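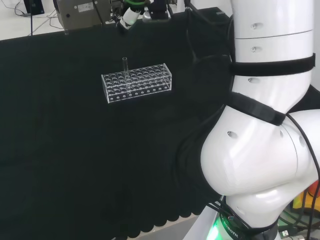
Test tube rack task, one tube in the rack, arm at right.

Progress report to the Rilell program office, May
Prepared by Geum-ok Hong

You asked for a plain answer on whether the arm can take over small chores, first on the bench and later in the stockroom and the kitchen. My answer this period is no, with one task where I would say maybe.

Rack work

The tube task was picked as a stand-in for putting glasses away or loading a drying rack. Clear acrylic and clear glass on black cloth is a hard case for the vision side, and I would still defend the choice, as most kitchens are full of clear things. The arm has now logged almost 3,000 tries at placing a tube in a named hole. The Omix software counts a try as good if the tube ends up upright in any hole. I don't. If I ask for the third hole and get the fifth, somebody has to move it, and that somebody could have done the job to begin with.

Hoi-yan Hung rescored the log by hand using the stricter rule. The figure we had been giving you dropped enough that I have pulled it from the summary page until she finishes. Please don't quote the number from the last report.

Speed is the other problem. A person fills a rack while talking about something else. The arm stops over each hole, thinks, backs off and comes in again. Omix says the next release will cut the pauses. They said so about the last release too, and we saw no change we could measure.

Towels and shelf stocking

Folding is on hold. We had two towel types in the plan and got through one. The thin ones folded after a fashion when laid flat first, and laying them flat is most of the chore.

Shelf stocking at the Chukwu store went ahead on a Tuesday before opening. The arm moved boxed goods well enough when every box faced the same way. With mixed stock it needed a person beside it the whole time, and the store manager asked, fairly, what she was saving. I had no good reply for her.

What did get better

Setup. Changing from one task to another used to eat a morning and now takes under an hour, thanks to the Punby mounts and Hoi-yan's checklist. Dropped items are also down since we slowed the release — though slower is the last thing this project needed.

Money

Spending is on plan except for $2,000 in replacement glassware and fingertip pads. I would like to move that from the travel line.

Next period

Finish the rescoring. Run the rack task with a full rack and with mixed tube sizes, which we have avoided so far. Go back to Chukwu only if the mixed stock problem has moved. I would hold off on any kitchen trial, and I'd ask that the word "ready" stay out of the newsletter.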